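Workshop tips: picking odd objects from a crowded table

These tips come from our simulation work at Breltov, where we compared two ways of teaching an arm to choose a grasp. Maybe they are useful also for a small workshop.

Tip 1. Do not start with cubes. Our first policy learned on boxes only, and it was lost when the object was long and round. Mix thin things with lumpy ones, and let them lie at different angles.

Tip 2. Change the light between trials. We made 3000 trials with fixed light and 3000 with light that moves. The second policy failed less often on objects it did not know.

Tip 3. Come down with open fingers, one on each side of the object, and check the neighbors before closing. A finger that touches the next object spoils the trial.
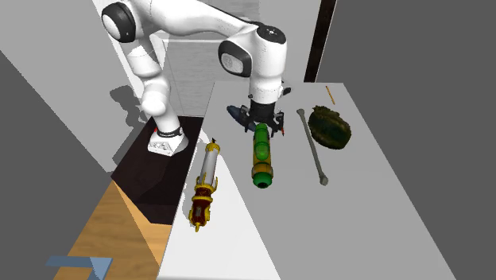
Fenna Baert wrote to me that in her shop the moving light made the training slower, and she went back to fixed light for the first 4 days. I think this is a good way if your computer is old.

Tip 4. Keep the failed grasps. Sort them by cause in up to 6 folders and read them before you change any setting. In July I skipped this step and repaired the wrong thing.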